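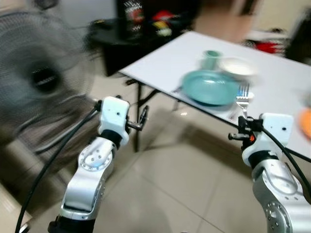 Two arms at the white table.

Woststead Astronomical Society
Minutes of the monthly meeting, Aug 27, 2020

The meeting opened at 7:30 p.m. The July minutes were approved with one correction: the second night at Ledmont was clouded out after midnight, and the minutes had it as clear.

1. Occultation timing

The group went over the results from the asteroid occultation earlier this month. Three stations were set up across the predicted path. The north station recorded a clear drop in the star's light. The middle station also got it, but its clock had not been synced since the afternoon, so the start and end times can't be used without a correction. The south station saw no change and was most likely outside the shadow.

It was agreed that a miss is still a useful result and should be sent in with the others. The report will go out once the clock error for the middle station has been worked out. From now on every station will check its time signal 15 minutes before the event and again right after it.
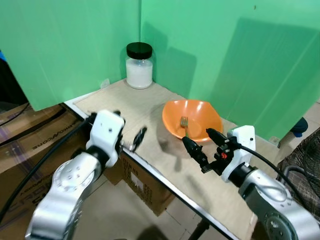

Tabletop and green panels.

2. The Cakley mount

The Cakley mount still drifts east when pointed low in the south. The worm gear was cleaned and regreased in the spring and this made no difference. Two members who used it in July think the drift starts only after the meridian flip, which would point to balance and not to the gear. It will be tested with the lighter tube before any parts are ordered. Until then it should not be used for exposures longer than 30 seconds.

3. Variable star program

Members turned in 346 brightness estimates over the summer, most of them of long-period variables. Coverage in the morning sky is thin. Anyone who is up before dawn is asked to look at the short list of targets in Cetus and Orion, which will be posted with the charts.

There was some discussion about comparison stars. Two observers have been using an older chart and their estimates run about two tenths of a magnitude bright. 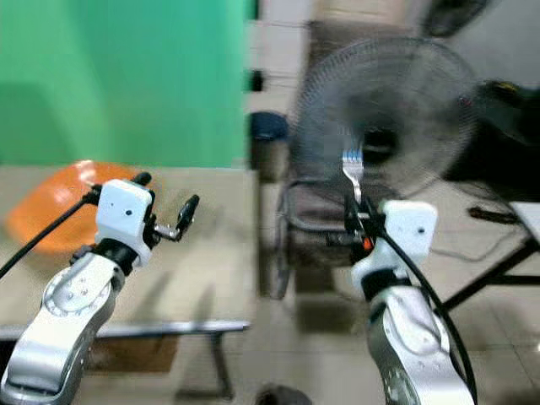
Those estimates will be kept in the log but flagged, and both observers have the current chart now. New observers should write the chart number next to every estimate. The log sheet has a column for it.

4. November meteors

The Leonids peak in mid-November with the moon only a thin crescent, setting early. The plan is to observe from the Esteban field, where the eastern horizon is lower than at Ledmont. Counts will be made separately by each observer, in the usual blocks, with limiting magnitude noted at the start of every block. Cars are to be parked facing out. 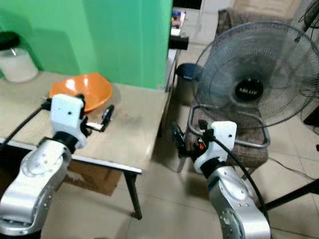
Nélida Gaete asked whether the two streetlights on the Esteban road had been shielded yet, as they spoiled the southern half of the sky last year. They have not. A second letter will be sent to the county, and the group will set up behind the tree line if there is no answer by then.

5. Other business

The loaner list needs updating. The 8-inch Dobsonian is back and available. The solar filter for the small refractor has pinholes and has been thrown out.

The meeting closed at 9:10 p.m.

Filed under: Minutes, Occultations, Variable Stars, Meteors

3 comments

duskwatcher
What chart number should we be using for Mira? I have two printed and they don't match.

R. in Ledmont
Mine did the same thing after the flip. Try moving the counterweight in a little so it's slightly east heavy.

Nélida Gaete
I can bring a copy of the first letter to the county if it helps with the second one.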